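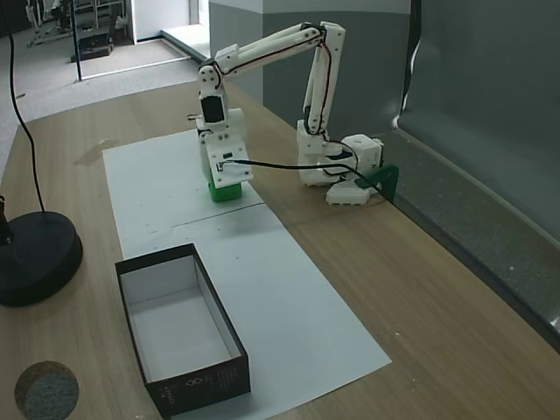
White on pale wood, with a green clamp holding on at the table's edge.

My grandmother's table had a burn on it the shape of a kidney bean, and for most of my childhood I believed every family had one. You sat down, you found the burn with your finger, and then you could start your homework. When she moved to a smaller place the table went to a cousin, and the cousin sold it, and I have been mad about it for 20 years.

I mention this so you understand the mood I was in when I drove out to Pirkarero in February to see Napaporn Kaewkla, who fixes tables. She'll do a chair if it comes in with the table, and she once did a piano bench as a favor, but tables are the work. Her shop is called Nuchit and it sits behind the old Dirketti bakery, which means that until ten in the morning everything in there smells like rye bread and shellac. I got there at nine and was hungry the entire time.

The first thing she did was put my hand flat on a big oak farm table and ask me what I felt. I said it felt smooth. She laughed at that (kindly!) and slid my hand over a few inches, and there it was, a shallow dip you'd never find by looking. "Somebody kneaded dough here," she said. "Same person, same spot, probably right-handed." The table was 90 years old, and its owner had asked for it to be sanded level. Napaporn talked him out of it on the phone, and it took her most of an afternoon.

That phone call comes up a lot in her line of work. People bring in a table that has been lived on and ask for it to look as though it hasn't. They apologize for it, too. They stand in her doorway explaining the ring from the Thanksgiving punch bowl and the row of little dents where a toddler went at it with a fork, the way you might explain a dog that has just jumped on a guest. She lets them finish, makes coffee, and asks which marks they'd miss. Usually there's a long quiet, and then they walk over and point at one.

She doesn't refuse to do a full refinish, I should say. Some tables have had a hard life and their owners would like to forget it, and she thinks that's a perfectly good reason to get out the scraper. Wobbly legs get fixed no matter what. So do split tops, and so does anything done with white glue by a brother-in-law. 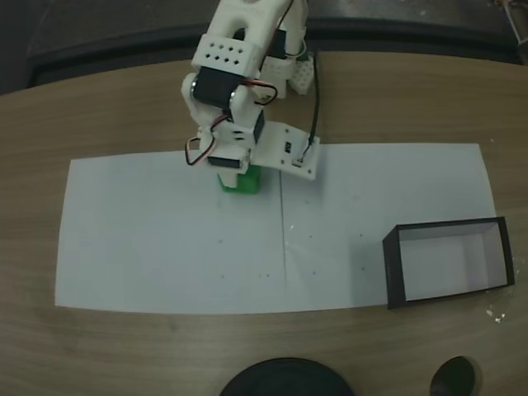
Loops of red and black wire among the white brackets.

What has changed, she told me over the second pot of coffee, is what people do at their tables. When she started out, customers talked about meals. Now they talk about laptops, jigsaw puzzles, tax season, sewing, model trains, somebody's science project that has been there since Halloween. Dinner gets eaten at one end with the mail pushed back. She worried about this for a while and then decided it was how her own mother had lived, in a house with one good flat surface and five people who wanted it. A table that gets used for everything has to be tough, so she has drifted away from the shiny finishes and toward an oil called Pimeck, which takes forever to dry and can be patched by anyone with a rag and a free evening.

Her farthest customer shipped a drop-leaf from 2,759 miles away. The shipping cost more than the table would bring at auction, and the repair was two hinges and a new screw. Napaporn tried to tell the woman she could have it done in her own town for the price of lunch. The woman said she knew that, and that she'd already tried two places, and both of them had offered to take out the ink stain.

The ink stain is still there. I saw it – a long blue smear with what might be a thumbprint at one end – under the front window, waiting for its crate. Napaporn had laid a folded blanket over the rest of the top and left that corner bare.

Before I drove home I asked her, feeling a bit silly, whether a table with a bean-shaped burn had ever come through. She thought about it for longer than she needed to. Then she got out a pencil and had me draw it for her, actual size, and she pinned it up over the bench next to her phone numbers.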